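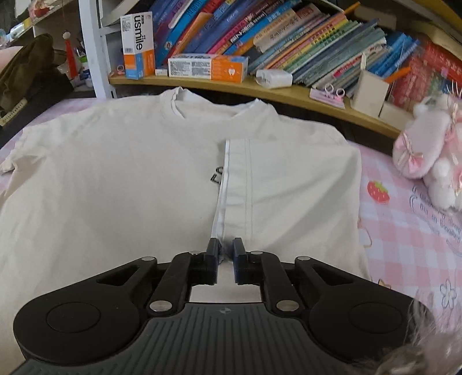 Frequently asked questions

I run Plurkine on my own from the back bedroom, so when you email, it's me who answers. I get the same things asked a lot, and I've put them all on one page. Last updated Jun 3, 2022.

What is Plurkine?
It's a small online shop for second-hand clothes. I buy, wash, mend and photograph everything myself, then post it out to you. I started with one rail of my own stuff I never wore, and it got a bit out of hand! I've now sold 2,984 pieces and there are 402 on the site as I write this.

Do your sizes match the label?
Often not, I'm afraid. Old labels are all over the place and plenty have been cut out, so I measure everything laid flat. Chest is armpit to armpit, length is from the top of the shoulder to the hem. Grab something you already like wearing, measure it the same way and compare the two.

How do you decide what condition something is in?
I use three grades. "Lovely" means I can't find anything wrong with it. "Good" means normal wear, maybe a bit of bobbling or a softened collar. "Loved" means there's a mark, a mend or a missing button, and I'll say exactly where. T-shirts mostly end up as Good (necklines do go wavy with washing, and I don't mark them down for that).

Do you iron things before you post them?
No, sorry. They'd be creased again by the time they reached you.

What do you wash with?
Unscented liquid at 30 degrees, and wool goes in by hand. I don't use softener. If you've got very sensitive skin I'd still give it a rinse when it arrives.

How much is postage?
It's £2 for one item and free if you buy more than one. I go to the post office on weekday mornings. Parcels to Climard and the islands take a few days longer.

Can I send something back?
Yes, you've got 29 days from when it lands. Pop it back in the same bag with your order number and I'll refund you when I've had a look at it. You pay the return postage unless I've made a mistake.

Will you buy my old clothes?
Sometimes! I closed the list in May to catch up with my mending pile, but it's open again now. Email me a few photos first, please, and don't send anything until I've replied. I can't take shoes, swimwear or anything with fur.

Have you got a shop I can visit?
Not a proper one. I have a rail at the Lallus market on the first Saturday of the month, next to the Szabó bakery van. Cash or card are both fine.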